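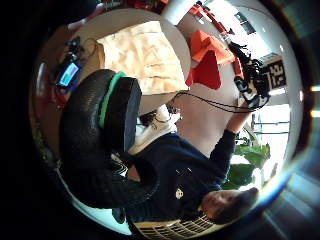 Cloth folding stopped for two days: what we found

Many of you asked why the folding table was closed for part of January, so I write this short report for everybody, also for those who do not work with the gloves.

We were in the middle of the cloth series for Istano. The operator wears the black device on the hand, the square marker sits beside it, and the thin black cables go over the table to the equipment. It is a normal session for us. The yellow cloth is the standard one, and most of the team has folded it more times than they want to remember.

In the morning Yusri Hartono was wearing the glove when the gripper closed by itself. He had not moved his fingers. It stayed closed, and he could not open it from the hand. He called out, and Kartini Tarigan pressed the stop button. The gripper let go after that. Yusri's sleeve was caught between the pads, but his skin was not touched and he was not hurt. I want to say this first because there was a rumour in the kitchen that he went to the clinic. He did not.

We tried the same movement again with the gripper clamped to the bench and no person near it. For the first 200 closings, everything was fine. Then Hui-mei Mok had the idea to pull the cable a little to the side, the way it gets pulled when a person reaches across the table. The fault came back in the next 5 closings, three times.

The cause was a small connector. One pin was not fully seated, and when the cable was under tension the finger signal was lost. This kind of thing can happen with any connector. What worried us more was the behaviour after. When the signal is lost, the software should open the gripper. In the version from December it kept the last command it had received, and if the last command was "close", it kept squeezing. I made that change myself, to stop the cloth from being dropped during short gaps in the signal. I tested it for dropping. I did not test it with a hand nearby, and I am sorry for this.

These changes are now in place at Primton, and the Uvholm room will get them before its next session:

The gripper opens if there is no signal for 440 milliseconds. Yes, the cloth will sometimes fall. Please pick it up and start the fold again.

Cables are fixed to the forearm with a soft strap, with a loose loop left before the connector.

A second person stays within reach of the stop button for the whole session. If your partner needs to leave, take the glove off.

Closing force is set to the low level for all cloth work.

Saodah Pasaribu has checked the other connectors from the same order. Out of 10, one more had a loose pin, and it is already replaced. If you have a spare set in your drawer, please give it to her, even if it looks new.

We are still not sure about the older recordings. Some folds from the Entili series may have the same signal gaps in them, and I am going through the logs slowly. Until I finish, please do not delete anything from that folder.

If the glove does something you did not ask for, even one time and even very small, stop and write it in the log book. Two people told me later that they had felt a "sticky" grip the week before and thought it was their own mistake.

Iker Urquijo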